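Arkbridge Living > Home Safety > Checklists > Kitchen walk-through

The kitchen safety walk-through I do every January (with my comments)
14 shares | 9 comments

I started doing this after we moved into the Moralero Street house and I found a smoke alarm in a drawer. In the drawer! So once a year I go through the kitchen with a pen and a cup of coffee, and this is the list I use, with whatever I scribbled next to each line this time around. Steal it, change it, print it out, I don't mind.

STOVE AND OVEN

[x] Burners light or heat on the first try - Yes, all four.
[x] Nothing flammable near the back burners - Moved the paper towels. Again. I move them every year and they creep back.
[ ] Anti-tip bracket attached - Couldn't get my hand far enough behind the range to feel it. Needs a second person.
[x] Hood filter clean - It is now. Soaked it in hot water and dish soap and it took two rounds.

DRAWERS AND SHARP THINGS

[x] Knives in a block or in sleeves, never loose - Good.
[x] Forks and skewers stored so you don't grab the pointy end - Mostly good. I like handles toward the front, and my husband puts them in any old way. 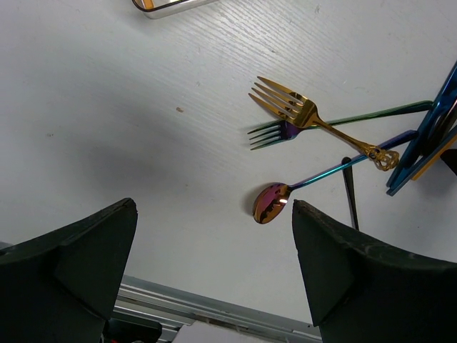
[x] Drawers stop before they come all the way out - The one by the sink didn't, and it landed on my foot in the fall, so I put in a new stop from Kirkis and it's been fine.
[ ] Child latches still hold - One is worn out. My niece is 4 and she'll find it before I do.

OUTLETS AND CORDS

[x] GFCI outlets trip and reset with the test button - Both did. I always forget this kills the clock on the coffee maker.
[ ] No cords hanging over the edge of the counter - The toaster cord does, a little. I need one of those clips.
[x] No cracked plugs - The old Tagle kettle had one, so out it went. I loved that kettle.

COUNTERS AND STORAGE

[x] Heavy stuff down low - Yes, the mixer finally lives in a bottom cabinet and my back hates it.
[x] Trays and organizers washed and checked for cracks - Plastic ones get little splits in the corners, and those will nick you when you wipe them out. Run a dishcloth along the edges first and see if it snags.

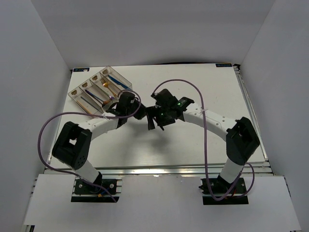

Clear plastic cutlery tray with four long compartments.

[x] Cleaners away from food - Yes, and the drain opener went out to the garage, top shelf.

FIRE AND FIRST AID

[x] Smoke alarm tested - Loud enough to scare the dog. This alarm is 9 years old and they're supposed to be replaced at 10, so I wrote the date on the calendar.
[x] Extinguisher gauge in the green - Yes.
[ ] First aid kit stocked - Low on the big bandages and no burn gel at all. 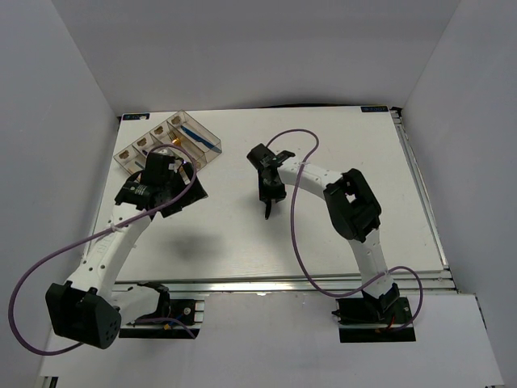
Signe Norðdahl wrote in to say I should keep the extinguisher by the door and not under the sink, so you don't have to reach past a fire to get to it. She's right, and mine was under the sink. It's on a hook by the back door as of this afternoon.

Still open: the bracket, the latch, the toaster cord, the burn gel. I'll get to the bracket when my brother visits, he has long arms.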